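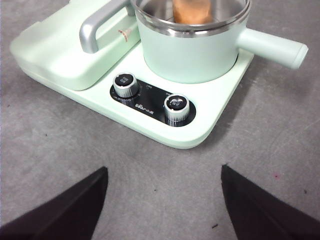
A mint-green breakfast maker with a lidded griddle.

I got the job at Cludmont Freight because I could lift a sofa and spell "fragile," and by July they had me on the night desk, which meant me, the radio and 53 crates waiting on a truck to Jandar.

Crate 3119 was the one that hummed. Not loudly! You had to be sitting on it, and I was, eating my sandwich. The paperwork said one dining table, walnut, seats nine, going from a showroom in Feng to a private buyer, five stamps on it already and room for more. Tables don't hum. I've moved hundreds of them and I'd have noticed.

I called the Dronevis office, where it had cleared customs, and got a woman with a terrible cold.

"Is it humming now?" she asked.

"Yes."

"What tune?"

I put my ear to the boards – I felt pretty silly doing it – and it was the slow waltz they play at the end of every wedding I've ever been dragged to. I told her so. She was quiet for a bit, and then she blew her nose.

"Put it near the door," she said. "It likes to know it's going."

So I got the pallet jack and rolled it over to bay two, where you can smell the rain coming off the lot. The humming picked up a little. I finished my sandwich standing, and when the truck backed in I signed the sheet and wrote "good condition" in the box for remarks.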